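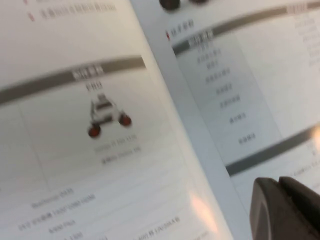

For nine years Maribel Rivadeneyra kept every paper which came into her apartment. Bank letters, school notices, guarantees for machines she did not own anymore. They lived in shoe boxes under the bed, and later also behind the sofa.

"I was not a messy person," she tells me on a Monday morning in her kitchen. "My floor was clean. But I could never find the one page I needed."

The change began in September, when her landlord asked for the old rental contract. She searched two evenings and found it inside a cookbook. After this she called her neighbor Junpei Higuchi, who had emptied his own office the year before, and he gave her a simple method: four folders and nothing more. One is for the home, one for health, one for money, one for the children. If a paper has no folder, it must leave the house.

The first weekend was hard. She threw away around 800 sheets, and she stopped many times to read old letters - some of them she read twice. Birthday cards were the worst part. She kept one from each person.

I tried the same method in my own home and I must say I was slower. My folder for money is already too thick. Maribel now opens her mail standing up, next to the recycling bin, before she takes off her coat. The space under the bed holds winter blankets.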